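Good practice for home-help robots: second progress report to the Kassab Fund
Zostevton project group, 23rd May

Hello all, and thank you for being so patient with the format. I know the grant letter asks for a four-page form with boxes, and the form is attached separately with all the boxes filled in, but you said last time that you'd sooner have the story as well, so I've written it the way I'd tell it over a cup of tea.

Quick reminder of what you're paying for. We're writing a good practice guide for people who run robot arms in homes and in shared places like laundry rooms and sheltered housing kitchens. It covers the everyday jobs, and laundry is the first of them. The big safety standards are already there and we're not trying to rewrite them (heaven forbid). What we found when we started is that they tell you a lot about the machine and very little about what to do when it's got hold of somebody's bath towel.

Where we've got to

The guide now has six chapters in draft. Four of them I'd happily show to anyone, one is a bit thin (cleaning and hygiene, more on that below) and one I've rewritten so many times that I can't tell whether it's any good. That's the chapter on stopping. It sounds like the easiest thing in the world, a robot stopping! But stopping with an arm inside a washing machine drum and a wet sheet wound round the fingers is a different matter from stopping in mid-air, and the first draft treated them as the same.

We've logged 3956 picks so far, across the two sites at Zostevton and Clunville. A pick, for our purposes, is one go at getting hold of one item, whether or not it comes off. Of those, 749 had a person step in for some reason. I want to be careful with that second figure because it looks worse than it is. Our rule is that anybody in the room may step in at any time without having to say why first, so it includes people who simply didn't like the look of something. I'd much rather have a big number there than a small one got by making people shy of the button.

The grip chapter

This is the part I'm most pleased with. The draft rules for picking up cloth now fit on one side of paper, and the people doing the sessions have them pinned up next to the machine. In short, they go like this.

Machine off and drum still before the arm comes anywhere near. Door open as far as it will go, and checked by hand, as a half-open door swings. Basket in place before the first pick and not moved while the arm is moving. Take hold of a good gathered bunch of cloth, never a single thin edge, and keep clear of buttons, zips and ties. Lift slowly until you know whether the item is caught on anything. If it is, let go and start again – no tugging.

We had a long argument over the word "bunch". One side wanted a measurement, so many centimetres of cloth between the fingers. I was on that side to begin with. But a tea towel and a blanket bunch up so differently that any number we tried was wrong for half the basket, so for now the rule asks for a gathered fold held between both fingers, and the operator looks at it on the wrist camera before the lift.
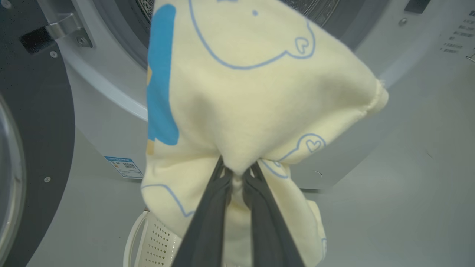
Photo: Zostevton project group, wrist camera

With the soft things, such as the yellow one with the blue hearts, the fingers close on a proper knot of folds and the rest of the cloth just hangs. What the rule has to deal with is that hanging part. It can trail over the drum rim, it can get in the camera's way, and if the arm swings towards the door there's the hinge to think about. So the next draft will have a line on the way out as well as the way in: straight back from the opening, then down to the basket, and no sideways moves until the cloth is clear. We're trying that wording at Clunville now.

What's gone less well

Hygiene, as I said, is thin. We have a sensible rule for wiping down the fingers between households' loads and a rather vague one for everything else. The trouble is the bits you can't easily get a cloth into, and Graris (our parts supplier) has been slow to tell us which cleaning products are safe on the finger pads. I've chased them twice and will again. Until they answer I don't want to put a product name in the guide and find we've told people to ruin their kit.

The sign-off sheet was also a flop. I designed it, so I can say so. It had far too many tick boxes and people were filling it in at the end of the session from memory, and a checklist done like that is worse than having none. The new one is a strip of card with six things on it, to be read out loud before the arm is switched on. It takes hardly any time and it gets used.

One change I'd like you to agree to. The original plan had a separate chapter on privacy, and I'd like to fold it into each of the others. Laundry is personal! People have views about who sees their pillowcases, and the wrist camera sees everything. We already ask before recording, we keep only what the log needs, and anyone can have their load left out. It seems better to say that in the place where the reader is doing the job, next to the instructions about the camera, than at the back where it'll be skipped.

Money

We're a little under on travel and a little over on spare parts, mostly finger pads, which wear faster on towelling than any of us expected. The two nearly cancel out and I'm not asking for more. If you're happy for me to move the travel underspend across, a one-line email will do.

Next

Between now and July we'll finish the stopping chapter, try the new lift wording at both sites, and send the whole draft to outside readers. I'm keen to have a couple of people who've never run a robot and do a great deal of washing. If the Fund knows anyone like that, please pass on my address.

You're all welcome to come and see a session at Zostevton. Let me know a day or so ahead, wear flat shoes, and someone will read you the card at the door.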